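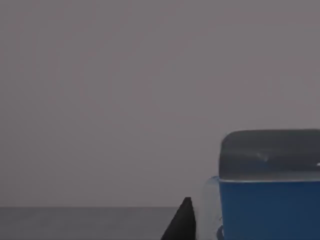
Step 1. Load the kitchen config

Start the Hasevov simulator with the two-arm kitchen file and set the seed to 101. Each arm publishes its wrist camera on its own topic. Confirm that both topics are live before you start the planner.

Step 2. Check the wrist views

Open the viewer and select one wrist stream. Part of a gripper finger should show at the bottom of the picture. If it does not, the camera mount transform is wrong.

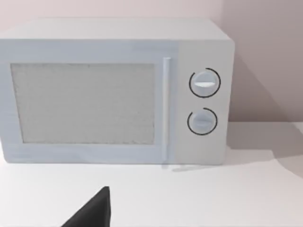 Wrist view with the microwave ahead and one finger in the foreground.

Step 3. Mask the shadows

Switch to the overhead stream. Arm shadows on the white counter can be segmented as objects. Set shadow_filter to on and rerun the segmenter.
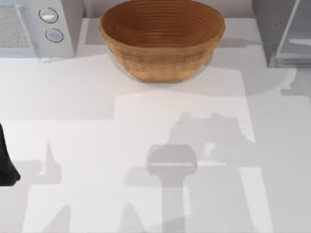 Then raise min_height to 6 mm, which drops flat regions from the object list. The bowl should stay in the list. Save the mask settings with the scene file.

Step 4. Plan with the held object

Attach the grasped item to the gripper link so the planner checks it against the bowl and the milk carton.
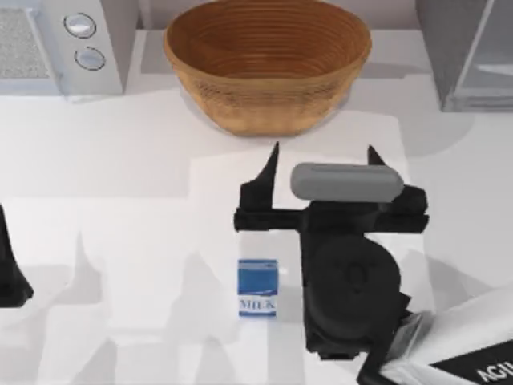 Step 5. Export the log

Run export_log with the scene name and the seed.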